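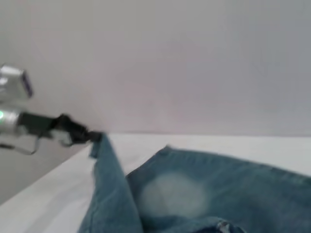
Zodano at work: gripper closed on a lifted jeans leg, the rest of the pair still on the table.

Zodano Garment Planner
Perception and grasp planning software for a single robot arm
Developer: Orkura
Sold and supported by Kwok Automation Supply, Geelong
Stock code: ZOD-431
Page last revised 14/10/2026

What you're buying

Zodano takes colour and depth pictures of a garment on a flat table, guesses where the hems, waistband and corners are, and sends the arm a place to pinch and a path to get there. It runs on your own computer. Licences are sold per arm, per year.

Orkura's brochure says it "understands clothing". We'd ask you to set that phrase aside. What the software has is a keypoint detector, a fairly decent one, bolted to a motion planner that was already good. It has no idea what a pair of trousers is for. If you buy it expecting a folding machine you will be back on the phone to us inside a month, and we'd sooner have that conversation now.

We've had version 3 on our own bench since June. The notes below are ours and Orkura has seen them. They asked for two changes and got one.

Perception

The detector works from two views, a fixed overview camera and a wrist camera. You can run it from the overview alone and plenty of people will try. It's adequate for towels. With trousers the overview gets you to the right end of the leg, and then the wrist view has to tell one layer of cloth from two. Whether it manages that depends on the stitching, the thickness of the cloth and your lighting, in that order.

Our test set was 200 garments, all secondhand, mostly kids' wear and workwear. Zodano offered a usable hem pinch on 177 of them at the first attempt. Usable means one of our staff looked at the proposed point and would have let the arm go there. It doesn't mean the fold came out straight. Orkura publishes a higher figure, gathered on garments it chose itself, and you can make up your own mind about that.

Washed denim deserves its own paragraph. Faded patches were a real nuisance in version 2, where the edge of a pale area could be scored as the edge of the garment. Version 3 leans harder on depth and is better for it. We still wouldn't run it on denim with the confidence threshold at the factory setting. Put it up a notch and accept that it'll ask for more second looks.

When the wrist camera gets only a strip of cloth along the bottom of its view, with bare table and wall taking up the rest, the planner is supposed to back off and request another viewpoint. In version 3.0 it sometimes scored that strip anyway. From 3.2 there's a setting called min_cloth_area that stops it. It ships switched off. We have asked why and haven't had an answer worth repeating. 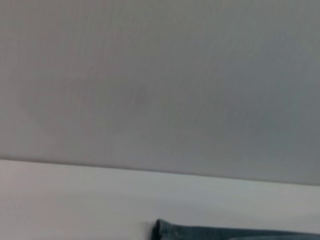
Purificación Sotomayor wrote to us after reading an earlier draft of this page and said we were being too kind about the second viewpoint. In her tests the planner picked a new pose that was technically different and showed it almost the same thing, and she ended up writing her own list of wrist poses and feeding them in through the script interface. She'd like Orkura to just ship such a list.

We think that's fair. The script interface is also where we'd tell you to spend your first day. It's plain Python, the function names make sense, and the example for trousers is short enough to read over a coffee.

Planning and control

The planner proposes a pinch point, an approach angle and a lift. It checks the path against the table plane and any boxes you've drawn in the setup tool. It does not check the arm against the cloth, so a lifted leg that swings into the wrist is your problem. Slow lifts help. So does tidying your cables, which the planner also can't see.

Gripper force isn't part of the package. Zodano sends open, close and a width, and your gripper driver does the rest. The manual calls this "hardware neutral". It's a gap with a nice name, although in practice most drivers cope.

Tension is the bigger omission. Once the fingers have hold of a hem, the software moves to the next point on the path with no feedback on whether the fabric is dragging, slipping or bunched. There's a recheck step you can add between moves, where it takes a fresh overview and compares the outline. Add it. You lose time on every fold and save yourself a lot of rubbish ones.

The usual case in our own work is small trousers laid sideways with the legs one over the other and the hems a bit staggered. The gripper comes in low at the lower leg and pinches the corner of the hem. Which layer it ought to take is set by you in the fold recipe. The software won't work it out.

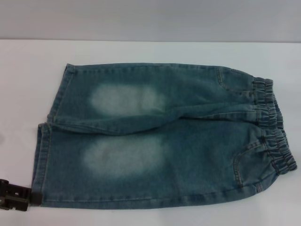 Can it fold a garment start to finish with no one standing there?
It can run a recipe unattended from a flat start, but we wouldn't leave it alone with mixed clothing, and picking from a heap isn't supported in any version we've used.

Works with

Wutum controllers, all models with the external path option enabled. Check this first, as the option is a paid extra on older units.
Other controllers through the generic driver. We've tried it on one and it was fiddly.
Any depth camera with a standard Linux driver.
Parallel grippers with position control. Vacuum grippers aren't supported.

You'll need

A 64-bit Linux computer with a discrete graphics card.
A flat table in one plain colour. White and pale grey were both fine for us with darker clothes. White shirts on a white table were hopeless.
Even, diffuse light.
A calibration board. The one in the box is cardboard and bends in humid weather, so print your own and glue it to something stiff.

Not included

Arm, gripper, cameras, computer, mounting hardware, safety assessment. Zodano is not a safety product and nothing in its path checking should be treated as one.

Licence and trial

A single-arm licence is $431 a month, billed yearly, GST included. The trial runs for 51 days with everything switched on, and that's the part of the offer we like without reservation. Use your own garments, the ugly ones included, and keep a tally of your own instead of trusting Orkura's or ours.

If you already have a planner you're happy with, ask us about the detector-only licence. It isn't in the brochure. It costs less, it outputs keypoints as plain text, and for a good half of the people who ring us it's the better buy.

Returns are accepted on unactivated licences only. Support is by email, weekdays, from our Geelong office.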